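机器来了以后，我的工位安静了

我在Stelletti的订单部干到第四年的时候，公司上了那套叫Halvorsen的自动录单系统。那是八月，空调坏了一半，培训室里闷得要命，讲台上的小伙子放了两个钟头幻灯片，我只记住一句：“以后你们不用再敲这些了。”坐我旁边的大姐小声问我，那我们敲什么？我当时也答不上来。

得先说说以前是怎么干活的。我们部门收各地门店发来的补货单，有传真，有扫描件，有手写了再拍照发过来的（字迹嘛，各有各的风骨）。一个人一天录300张，熟手都这个数，旺季要冲到500张。录完自己核一遍，再交给对面的人核一遍，拿彩色笔在打印件上勾：绿的放行，红的退回。下班的时候手腕是酸的，闭上眼睛全是货号。可你要问我那时候开不开心，我还真挺开心的！办公室里噼里啪啦一片键盘声，谁碰上看不懂的字就举着单子满屋子问，这是七还是一啊？总有人能认出来。
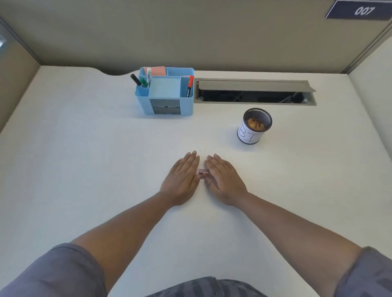
系统接手以后，录单这一块基本归了机器，落到我手里的只剩它拿不准的，一天150张上下都算多的。听着是轻松了对吧？可这150张没有一张是好啃的，涂改的、缺页的、同一个货号写了两种规格的，全是硬骨头。从前一摞单子里夹着大半简单的，脑子可以歇一歇，现在从早到晚都得绷着。纸倒是真少了，隔间里那张白桌面一下子宽敞得让我不习惯，两只手平平地放上去，前面还有老大一块地方。蓝色的收纳盒我没舍得撤，红帽子、绿帽子的笔照样插在里头，便利贴也留着，粉的浅蓝的都有。屏幕上点个按钮就能退单，可我碰到特别别扭的单子，还是要写张便利贴才想得明白，改不过来了。

系统刚上线那阵子闹过不少笑话。有家门店的店长习惯在数量后面画个小圈表示“急”，机器老老实实把圈读成零，四箱洗手液变成了四十箱，仓库的人打电话上来问我们是不是要开澡堂子。后来我们几个老录单员把各店的“方言”一条条写出来，交给做系统维护的Arvid Magnusson。他是瑞典人，中文说得慢，听得却极仔细，抱着笔记本电脑在我们隔间外头站了一下午，一边听一边改规则。我跟他说，城南那家店的“5”永远不封口，他居然真给单独加了一条。那天我心里挺得意的，头一回觉得自己攒下来的这些零碎本事算是门手艺。

当然也有让人不舒服的。系统后台能看到每张单子在你手里停了几分钟，主管每周把数字拉出来开会。有一次我为一张单子花了二十多分钟，给门店打了两通电话，最后查出对方整页都填错了，可报表上只显示我“超时”。我去找主管理论，她倒也讲理，后来报表里加了一栏备注，可以写原因。备注写起来也费工夫，有些同事嫌麻烦，干脆不打那通电话，直接退单了事。门店那边有没有怨言？肯定有，我接过好几个气冲冲的电话。

人呢，也走了几个。公司没有裁员，就是有人退休了不再补，有人转去了做售后的Alitz组，天天跟客户打交道，嗓子哑了，气色倒好了。问我那句“我们敲什么”的大姐也转了过去，中午还上来找我吃饭。她说最想念的是两个人面对面核单子，一个念一个勾，念着念着就聊到孩子身上去了。现在核对由机器做，我这边一上午可以不跟人说一句话。我们提过意见，希望疑难单能两个人一起看，从这个月起每天下午三点有半个钟头专门干这个，几个人凑到一块屏幕前面，又能听见有人喊“这是七还是一”了。

前些天听说，明年要再上一个叫Grorkavstead的模块，连打给门店的确认电话都能自动拨。Arvid过来问我有什么想法，我说别的先放一放，你先让它学会听城南那位店长讲话，他一着急，半句普通话半句家乡话，我听了四年才听全。他掏出本子记下来了，还问我能不能把那位店长的电话给他，他想自己先打一个试试。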